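Repointing the side wall, part two
7/5/25

I said in February that I would write up the rest of the side wall once the weather turned, so I am doing that now. The first part dealt with getting the old cement out. The second part is putting lime in, and it has taken longer than I planned.

For anyone who missed the first post, the house is at the Jutley end of the lane and the side wall is plain red brick laid in lime. At some point a previous owner went over the lower half with hard cement mortar. The cement held the damp in and the faces of the bricks started to go. The inside wall behind it, in the back bedroom, had a tide mark that came back through two coats of paint.

Raking out was the slow part. I used a plugging chisel and a club hammer for nearly all of it. I did try a small grinder on one bed joint and nicked the brick above, so I put it away. Most joints I took back to twice their height, which is the usual advice. In a few places the old lime behind the cement was soft enough to brush out, and there I went deeper until I found something firm.

I bought the lime from Sidlow, the merchant on the ring road. They sell it ready mixed in tubs or as dry bags of hydraulic lime. I went for dry NHL 2 because the bricks are soft, and mixed it with a sharp, well-graded sand, two and a half parts sand to one of lime. Morven Matheson, who did her own gable end last year, told me to mix it drier than I thought right and leave it to stand for twenty minutes before adding any more water. She was right about that. My first batch was like custard and ran down the wall, and the stains are still there if you know where to look.

The cost so far, since a few people asked:

Lime and sand: £200
Pointing irons, hawk, churn brush: £100
Tower hire from Aguirre, two weeks: £134
Total: £434

I could have saved on the tower by working from ladders but I don't like having both hands full on a ladder. Aguirre delivered it and took it away again, and the price included that.

A normal day went like this. Wet the wall the night before with a garden sprayer, and again in the morning. Mix one bucket. Fill the deep holes first and leave them to stiffen. Then do the upright joints, then the beds, pushing the mortar in hard with the iron and leaving it slightly proud. Go away and do something else. Come back when a thumb leaves no mark and beat it back with the churn brush, which takes off the surplus and opens up the surface so it dries evenly. 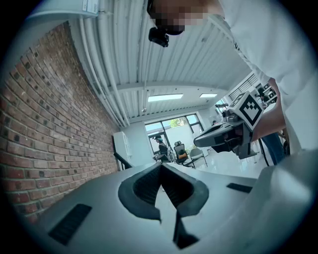 The beating back is what I got wrong most often. If you go too early it drags, and if you leave it until after tea it is too hard and you are just scratching it. On a warm afternoon the gap between the two was roughly an hour. I ended up hanging wet hessian over each section, which slowed things down and gave me a bit more room. It also has to stay there for several days, with a spray morning and evening, so buy more hessian than you think you need.

Witold Sikora wrote in to ask whether I would replace the worst bricks or turn them round. I have turned four. The backs were sound and a fair match for colour once they had been brushed. Two more broke coming out, and I had to get reclaimed ones from the yard at Flilau. They are slightly taller than mine, so the joints above them are thin – I can live with that.

The bedroom wall is still damp to the touch low down. I'm told a wall this thick can take a year or more to dry, so I have left the plaster alone and kept the window open. The chimney stack needs the same treatment but that will have to wait until I have paid for this.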